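Dovgate Two-Tier Bike Rack

The Dovgate is a freestanding rack for indoor bike rooms, garages and covered yards. Each bay holds 2 bikes, one at floor level and one on an upper tray that slides out and tips down for loading. Bays bolt together side by side, so a row can be started small and added to later.

Loading the upper tray

Pull the tray handle toward you until the tray reaches its stop, then lower the end to the floor. Roll the bike in front wheel first, lift the handle and push the tray back. A gas strut takes most of the weight. The tray locks when it is fully home, and the handle is shaped so that a gloved hand fits through it.

The lower position is a plain steel channel with a wheel hoop. It takes tires up to 5 inches wide, so fat bikes and most cargo bikes with a standard wheelbase will fit at floor level. The upper tray is for tires up to 2 inches.

Locking

Both levels have a welded loop beside the frame position. The loop accepts a U-lock or a chain. We suggest locking the frame and one wheel, even in a room with controlled entry.
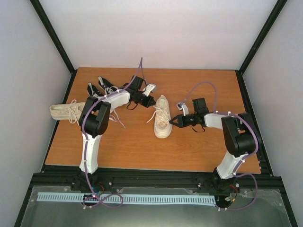

Canvas sneakers and straps on a woodgrain tabletop.

Finish and hardware

Frames are hot-dip galvanized as standard. Powder coat over galvanizing is available in black, gray or green and adds to the lead time. Trays have a rubber insert where the wheel sits, and the insert can be replaced without taking the tray off its rails. Part numbers for inserts, struts and handles are on the sheet packed with each bay.

Room planning

Allow a clear aisle of 195 centimeters in front of the row, measured from the end of the closed trays. With less than that, people at the far end will have trouble getting a longer bike off the upper level. Check for sprinkler heads and light fixtures above the row before ordering. Marlene Vasconcelos in our layout office will mark up a floor plan at no charge if you send one with dimensions and door swings.

Installation

Bays ship flat on a pallet. Two people with a socket set can put one together. The feet must be anchored to concrete. For asphalt or pavers, order the Brosell ground frame, sold separately. A fitting crew can be booked through Sebastião Vieira, and October is usually full well ahead.

Upkeep

Wipe the tray rails with a dry cloth twice a year and check the anchor bolts at the same time. Do not grease the rails. Struts are rated for 2,000 cycles between inspections.

Related products

Barbosa repair stand, wall or floor mount
Flernness floor pump, with steel hose cover
Brosell ground frame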